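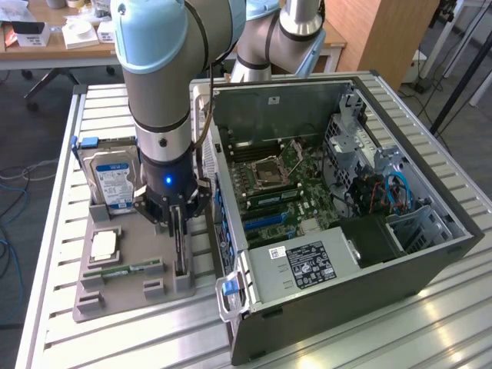
Robots and Everyday Work
Unit 6: Assembly Tasks on the Bench
Lecture notes. Instructor: Svyatoslav Savchuk

Reading before class: Hordiienko, Chapters 3 and 4. Bring the worksheet from Unit 5.

6.1 The question for this unit

Unit 5 dealt with chores in the home: folding, wiping and loading a dishwasher. This unit turns to the shop floor and asks whether a general-purpose arm can put together a desktop computer from parts laid out in a tray. The parts considered are a processor, memory modules and a 3.5-inch hard drive. A trained person does this work with little thought. For a machine, each part is a separate problem.

6.2 The parts, in order of difficulty

Hard drive. The drive is rigid and has flat sides, which suits a parallel gripper. The difficulty lies in the drive cage, where the opening is narrow and cables may hang across the path. Loose cable remains one of the least predictable objects in this field.

Memory module. Picking a module from an upright holder is considered solved. Seating it is harder. The notch must line up, both ends must go down evenly, and the force needed is high enough to bend the board if the angle is wrong. Position control alone will not do this reliably. Students should review the section on force control in the Unit 3 notes.

Processor. Very little force is required, but the tolerance is small and a mistake can be costly. The part must be lowered flat into an open socket and released without sliding. The retention bracket must then be closed, and many systems leave that step to a person.

6.3 What the tray does for the robot

A parts tray with shaped holders removes most of the search problem. The robot knows where each part is and which way it faces. When the same parts are poured into a bin, success rates fall sharply. A published result should always be read with this in mind: how much of the work was done by whoever loaded the tray?

6.4 Case study: the Skorville trials

Zakhar Ostapchuk and Tymofii Fedoruk ran 741 memory insertions at the Skorville laboratory. Of these, 577 were completed with no help. Most of the failures came at the final push, after the module had been placed correctly in the slot. In a second series with the case shifted slightly between attempts, the team stopped after 37 insertions to revise the vision step.

Points for discussion:
- Is 577 out of 741 good enough for a factory? For a repair shop?
- Which failures could the robot notice by itself?
- Would a second arm to steady the case change the result?

6.5 Present position

Fixed lines that build one product in large numbers have been automated for decades. Mixed work in small batches has not. For a shop that handles many models of computer, a person at a bench is still faster and cheaper at most steps.

Assignment

Choose one step from 6.2 and write one page on what the robot must sense in order to know that the step is complete. Submit through the Florkaslow course site before the November review session.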